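On Keeping a Household Book

It has been my practice for many years to keep a written record of the house in which I live. The record began as a single sheet folded into the back of a cookbook and now occupies three bound volumes on the shelf beside the telephone. Several readers wrote in after my July entry to ask how such a record is arranged, and I am pleased to set out the method in full.

The house stands on the upper end of Baptista, in the older part of Ikbridge, and was bought from Benvinda Rebelo when she moved to be nearer her sister. Mrs. Rebelo left behind a shoebox of receipts, which I have come to regard as the most valuable thing in the sale. From it I learned the year the boiler was replaced, the name of the paint in the front hall, and the fact that the kitchen drain has been cleared by the same firm, Gerum, on every occasion for which paper survives. A record of this kind should pass with the keys.

Each volume is divided by room. A room receives a right-hand page for fixed matters, such as the size of the windows and the location of the shutoff valve, and the facing page is reserved for events. Entries are made in pencil during the week and copied in ink at the end of the month. I am aware that a computer would serve. I have tried two programs for the purpose and in both cases could no longer open my own notes after a few years, while the shoebox can still be read by anyone with good light.

The page for floors is the longest in the first volume. Our boards were sanded and refinished once during my ownership, by Abílio Carvalho, who asked that the following be written down and kept: sweep daily, mop seldom, and wring the mop until it no longer drips. He also advised felt pads under every chair, to be replaced when they begin to collect grit. The cost of the work was entered on the same page, together with the number of cans of finish used and the place where the spare can is stored.
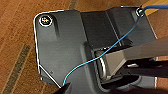
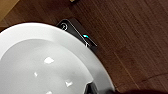
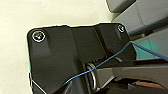

The matter of warranties deserves a separate paragraph. I formerly kept them in the book itself, tucked between the pages, until the binding of the first volume gave way. They are now held in a flat box, in alphabetical order by the name of the object, and the book contains only a reference to the box. Instruction leaflets are kept for as long as the object is kept. When an item leaves the house, its leaflet goes with it, and a line is drawn through the entry with the month noted in the margin.

There is some disagreement in the family over what deserves an entry. My cousin Teresa Caldeira holds that only expenses over 50 dollars should be recorded, and she has kept her own accounts on that basis without apparent harm. I have recorded a good deal less than that. A washer for the bathroom tap is a small purchase, but the size of the washer is worth having at hand on the evening when the tap begins to drip again and the hardware store on Brandow is closed. I make no claim that this is the only reasonable position.

The third volume is given over to the yard and the outside walls. It includes a list of what was planted and where, a sketch of the drainage along the north side, and the correspondence with Celeste Mota regarding the fence between our properties. That correspondence runs to 43 pages and was conducted with great courtesy on both sides. The fence was eventually rebuilt in cedar – the posts are set 3 feet deep – and the expense was shared equally. I have never had cause to consult those letters again, though I would not part with them.

Readers beginning a book of their own may wish to know how much work is involved. The monthly copying takes less than an hour. The first inventory is another matter and will occupy several evenings, particularly if the attic is included. I suggest starting with the kitchen, where most things that break are to be found, and leaving the attic for the winter. Use paper that takes ink well. Number the pages before writing on any of them, and leave four blank at the front for an index.

Dulce Quezada has asked whether I would lend the first volume to her as a pattern. I am glad to do so, and it will be at her door as soon as I have finished mending the spine. The present volume is filled to page 142, and a fourth has been ordered.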